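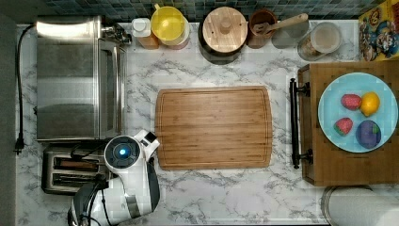
Bamboo cutting board with routed groove, at home between the toaster and the fruit plate.

Granditura Bamboo Cutting Board, Large
Item 339

We've sold a good many boards over the years, and this is the one we keep coming back to in our own kitchens! It's a big, friendly rectangle of bamboo with the grain running lengthwise and a groove all the way around the edge, so the juice from a ripe plum or a cut lemon has somewhere to go besides your counter.

It's roomy enough for a whole loaf (crusts, crumbs and all), and we think it looks handsome enough to leave out all day – ours rarely sees the inside of a cabinet.

Wash it by hand with mild soap, stand it on edge to dry, and rub in a little Drosurero board oil every month or so. Please keep it out of the dishwasher.

Price: $53
Oil sold separately. Ships from our Flellier store in 2 business days.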